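Speaker notes, "The arm that wouldn't let go"

Slide 1. Say hello, thank Nathalie Verstraete for the invite, check they can hear me at the back. I'm at Verkance, I look after the two-arm sorting bench, and I'm going to talk about the day it dropped into a fault and kept hold of what it was carrying (and very nearly kept hold of my sleeve too!).

Slide 2. What happened. Run 395, all going nicely, then the right arm lost its link to the controller for 18 seconds. The left arm carried on as if nothing was the matter. I leaned in to sort it out. Don't do that. PAUSE, let them laugh.

Slide 3. The cause. A tired cable at the wrist, plus a timeout we'd set to 30 seconds back when we were testing and then forgot. Ernő Szénási found it in the logs before I'd finished my tea.

Slide 4. The bench. Leave this one up while I talk. 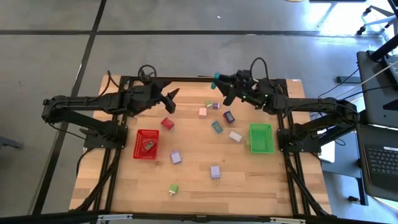

Ghent, October

Blocks and chargers in the middle, a red basket on one side and a green one on the other. Point at the cables looping over the wrists, then at the gap between the grippers, that's where my hand went. Now if either arm drops out, both stop. Questions, and mention the spare cable list if anyone asks.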